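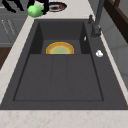 The second quarter of the candidate disclosure project went to paper, most of it from the Brusby town clerk. We asked for the campaign finance filings of everyone who ran for town council in the last two cycles, and in April the clerk's office handed over 1,713 pages, in an order known only to the clerk. The late filings were the hard part. They had sunk to the bottom of the pile and stayed there, like the round plate at the back of that deep gray basin, in full view of anyone who cared to lean over and reach. Titilayo Ugwu leaned over and reached. Her notes on the late filings are attached as Appendix B, with the adjectives removed.

Where we stand against the grant agreement: the Brusby records are scanned, indexed and checked. The Sotcombe records are scanned and partly indexed. The agreement says both towns would be finished by now, so we are behind, and we would like to move the Sotcombe deadline to the end of next quarter. No extra money is requested for this. Halima Ogundipe has already moved the hours over from the outreach line, where they were not being used for reasons given further down.

In Brusby we have 28 candidates with a complete file, meaning a statement of candidacy, an opening report and a closing report that agree on who the treasurer was. Agreement on the amount of money was a bonus. A further five have something missing, which makes 33 in all. We wrote to each of the five before recording anything as missing. Two sent the document by return mail, and these are being checked now. One sent a yard sign.

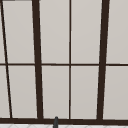 Odukoya Fund grant report – Local Records Team, Clusov Center for Town Government

Sotcombe has been slower. The town changed its reporting form in the middle of the last cycle, and the old and new versions ask for the same expense under different headings. "Travel" on the old form became "candidate mobility" on the new one, and at least one candidate took this to mean a bicycle. Yakubu Ogbonna has drawn up a table matching the old headings to the new. It has been through the town attorney's office, which had one comment, about the font.

We also had a disagreement with the Sotcombe town manager over copying fees. The first estimate was more than our whole printing budget, for records the town keeps as digital files. Funmilayo Eze asked for the fee schedule the estimate was based on. It had last been updated when copies were made by a person standing at a machine. The fee was dropped a few weeks later, without a letter saying so, and the files arrived at 4:50 in the afternoon before a long weekend.

Outreach. The plan called for a public session in each town. The Brusby session took place at the library and drew 31 people, including several sitting council members who explained that they were there as private citizens and then spoke at length. The useful part was the question period. Residents mainly wanted to know whether a donor was a local business or a business with a local mailbox, so we have added that field to the index. It was not in the original design and should have been. The Sotcombe session was postponed twice by the town, first for a budget hearing and then for the continuation of the budget hearing.

Corrections. We published one wrong total in the Brusby preview, putting a school board candidate's closing balance under a council candidate with the same last name. Both noticed within the hour. The entry was fixed the same day, the correction is posted next to it, and a second reader now signs off on any shared surname.

Spending is on budget apart from scanning, which ran over because so many pages were stapled through the dollar column. Bijan Vahidi's full ledger is attached as Appendix A. He asks that questions about it be sent to him in writing and not through Halima, who rounds.

Next quarter we will finish the Sotcombe index, hold the Sotcombe session if the budget hearing ever lets out, and open the Brusby search page to the public. We need your decision on the deadline before the page goes live, as the launch notice has to say when Sotcombe will follow.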